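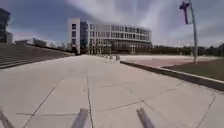 Chapter 6
Planning and Paying for Outdoor Mobile Robots

Most people come to this subject through the machine. They have watched a delivery robot trundle across a campus, or they've been sent a brochure, and the first question they ask is what one costs. It's a fair question and we will get to it, but the better place to start is the ground the robot has to cover. Ground is cheap to study, it is there whether or not you have any money yet, and it will tell you more about the right purchase than a week of reading specifications. I find it the most enjoyable part of the whole process, and I hope that by the end of the chapter you will too!

In Chapter 5 we looked at indoor fleets, where floors are flat, doorways are known and the weather stays outside. Going outdoors changes the budget in ways that catch new planners off guard. The robot itself may take up a smaller share of the total than you expect. Charging, storage, signage, insurance, training, spare wheels and the odd bit of concrete work all want their share, and several of them come back every year.

By the end of this chapter you should be able to

- survey a route and turn your notes into purchasing requirements
- separate one-time costs from recurring costs
- compare buying, leasing and a paid trial
- build a contingency that you can defend to a finance office

6.1 Start with the route

Throughout the chapter we'll follow the planning for Worbridge, a college that wants to move parcels and lab supplies between buildings without tying up a van. The proposed route is 1,310 metres long, there and back. That is a modest distance – any of the machines discussed later could manage it on one charge – so range is not where the hard choices lie. The hard choices come from surface, edges, crossings and people.

Walk the route before you do anything else. Walk it on a weekday at noon when the classes change, then go back on a Sunday when it's quiet and you can crouch down and look at joints without being stepped over. Take a tape measure, a level and a notebook. Write down every change of surface, every lip and slope, and every spot where the path gets narrower. If you can arrange a supplier demonstration, ask for the robot's own forward view along your route. A planner sees a plaza from eye height; the robot meets it from wherever its camera happens to be mounted, and the two can be surprisingly different.

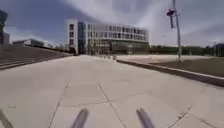

Figure 6.1 Forward view across a concrete plaza, with steps to the left and a raised curb to the right.

Open concrete of this kind looks like the easy part of a route, and in many ways it is. Wheels roll well on it, and there is room to steer around a group of students. It still deserves a careful line or two in your survey. Joints between slabs should be measured for width and for any difference in height from one side to the other. Steps along one side of a travel lane are a boundary the robot must respect every time, so your requirements should say how it detects a rising edge and, if it will ever travel along the top, a falling one. A curb is much the same. A grass strip beyond a curb might be perfectly drivable in dry weather and a bog after the spring melt, and unless you have a good reason to use it you should mark it as off limits.

Posts are worth a note of their own. Measure the clear gap between them and compare it with the full width of the machine, including anything that sticks out. On the Worbridge route the narrowest gap is 90 centimetres. That one figure removed the widest machine from the list before anybody had asked for a quote, and it took a minute with a tape measure to find. Isn't that a lovely return on a minute?

6.2 From survey to requirements

A survey note describes the place. A requirement describes what the machine must do there. Turning the first into the second is a skill, and it gets easier with practice. Compare these pairs.

Survey note: Narrowest gap on route 90 cm.
Requirement: Robot shall pass through a 90 cm gap under its own control, loaded, without an operator present.

Survey note: Full sun on pale concrete in early afternoon.
Requirement: Obstacle detection shall be demonstrated on site in bright sun as well as under cloud.

Survey note: Snow cleared to one side of the path from December on.
Requirement: Supplier shall state how the robot behaves when the usual lane is partly blocked, and who is called.

Each requirement can be tested, on your site, with someone watching. Try to avoid words such as "robust" or "all-weather" unless you go on to say what they mean. Suppliers aren't trying to fool you when they use those words, but they may have a milder winter in mind than yours.

6.3 One-time and recurring costs

Worbridge sorted its costs into two columns before filling in any amounts. The one-time column held the robots, the charging dock, electrical work, route mapping, a ramp at the mailroom door and first training. The recurring column held software fees, battery replacement, tires, insurance, data service, refresher training and staff hours. That last item is the one most often left out. Someone has to load the robot, fetch it when it stops, and wipe the slush off its sensors, and those hours belong in the plan even if no new person is hired.

Volume matters as well. The college's parcel log showed 82 deliveries on an ordinary weekday and 200 in the first week of January on its busiest day. Buying for the peak would have meant machines sitting in the mailroom most of the year. The planners chose to size the fleet for the ordinary day and keep the van for the rush – a sensible choice, and one that you can only make if you have kept a log.

6.4 Buy, lease or trial?

Two suppliers answered the Worbridge call. Prinurix offered an outright sale with a service contract. Drandarent offered a lease that rolled the software, repairs and a loaner machine into one monthly fee. On the first page of each proposal the sale looked cheaper. Once the recurring column was filled in for both, the gap closed a good deal, and the discussion moved on to more interesting ground: who carries the risk if the batteries fade early, and what happens to the route map if the contract ends?

A paid trial sits between the two. You pay for a short period on your own ground, with your own parcels, against tests you wrote yourself. It does add to the cost, and I still recommend it warmly to first-time buyers. We'll work through the trial agreement in Section 6.6, using the Sadowski worksheet from the back of the book to score each run.

Before you read on

Choose an outdoor path you know well, at least as long as a city block. Walk it once in each direction and write ten survey notes. Turn four of them into requirements using the pattern in Section 6.2, and keep the page handy. You will be putting costs beside those same four requirements in the next section.

Shared 82 times | Comments (0)
Contact the publisher | Copyright, all rights reserved | Back to top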